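The Week the Grips Wouldn't Let Go

Vaughn Dvorak talks fast when he gets onto the subject of faults. He runs the hand-held side of the laundry project at Birnska, and when I called him he had a list of things to tell me before I'd asked a question. Most of it concerned a failure in September that stopped all collection for 11 days and that he still describes, with real delight, as "the best bug we ever had."

The project itself is easy to picture. People work with a gripper in each hand, picking up clothes and blankets, pulling them straight and folding them, and the recordings go toward teaching robot arms to do the same. The work happens in ordinary rooms in Dimedville, on beds and tables, with the kind of clutter you'd find in any home.

"Cloth is wonderful and cloth is awful," Dvorak says. "A cup stays a cup. A sweater is a different shape every time you touch it, and you have to feel your way to the edge. I could watch people do it all day — I have watched people do it all day." 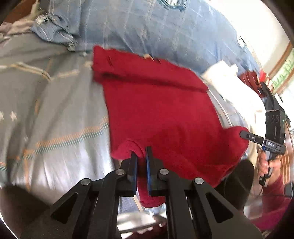

Red fabric held between two hand-held grippers over a patterned bed covering.

The trouble started small. An operator named in the log only by a shift number wrote that the right grip felt "sticky on the way out." The next entry said the same thing about a different unit. Dvorak read both and put them down to lint.

"Lint is always the first suspect," he says. "You work with fleece and it gets into everything. So we cleaned the joints, and the units felt great for an afternoon, and I was very pleased with myself."

Then came the incident. An operator had both grips on a blanket, one at each end, and was pulling it tight across a bed. She released the trigger on the right to take a new hold and the jaw stayed shut. She kept pulling for a moment, as anyone would, and then it opened all at once. The stored pull in the blanket snapped her left hand back into the bed frame. She had bruised knuckles and a sore wrist, and was back at work the next morning. Dvorak shut everything down that same hour.

"It was a bruise, and I want to be fair about that," he says. "But think about the arm version. If a robot is pulling on something and it believes its hand is open when the hand is shut, it will just carry on with the next step. It'll swing away with the blanket still attached, and the lamp, and whatever is on the blanket. So I wasn't looking at a bruise. I was looking at everything that bruise could have been."

The hunt took up most of the shutdown. The team pulled apart 4 units on the first day and found nothing worn enough to explain it. The springs tested fine. The pins turned freely. With nothing in the jaws, every unit opened and closed perfectly, 50 times in a row, then 50 more.

"That was the clue and we walked right past it!" Dvorak says. He is laughing by now. "We kept testing them empty. Who folds laundry with empty hands?"

The answer came when someone at Camier, the shop that makes the linkages, asked them to repeat the test with a thick fold in the jaws and a steady sideways pull. The unit stuck on the third try. A batch of bars had been cut with holes slightly too generous, and when a load came from the side, the linkage could shift just past its center point and lock there. The harder you pulled, the tighter it sat. Ease off, and it let go with a jump. Thin cotton didn't give enough bulk to set it off, and fleece did it beautifully.

There was a second problem underneath, and this one bothered Dvorak more. The recordings logged the trigger, with no measurement of the fingers themselves. Every time a grip hung, the file said "open" while the cloth was still held fast. Going back through the video, the team found 1903 clips made with the suspect batch, and each one had to be watched through by a person and either kept or thrown out.
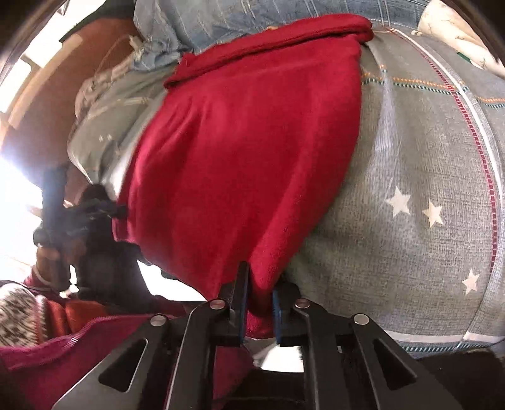
According to Kashindye, the checking turned out to be the part worth copying. The two of them divided the clips by fabric weight, and she says she began to recognize a hang before it showed, from the way the operator's other hand stopped and waited. She argued for keeping the bad clips in a separate set, labeled by hand, so that a robot could learn what a stuck release looks like and stop pulling. Dvorak was against it for a day and then came around completely.

"She was right, and it's my favorite thing we've made," he says. "We had a pile of garbage and now it's a safety lesson."

The fixes are modest. New bars have tighter holes and a small stop that keeps the linkage from passing center. A sensor at the jaw reports the true finger position, and a mismatch with the trigger sounds a buzzer in the handle. Every unit gets a loaded test before a shift, with a folded blanket and a sideways tug. Operators are also taught to slack off with both hands before releasing either one.

Has it happened again? Once, he says, on an old unit that had been missed in a drawer. It failed the blanket test and never made it to a shift. Dvorak keeps the bar from it on his desk, and he offered to mail me one from the same batch so I could feel the wobble for myself.

Interview published 11/06/2026. It has been edited for length.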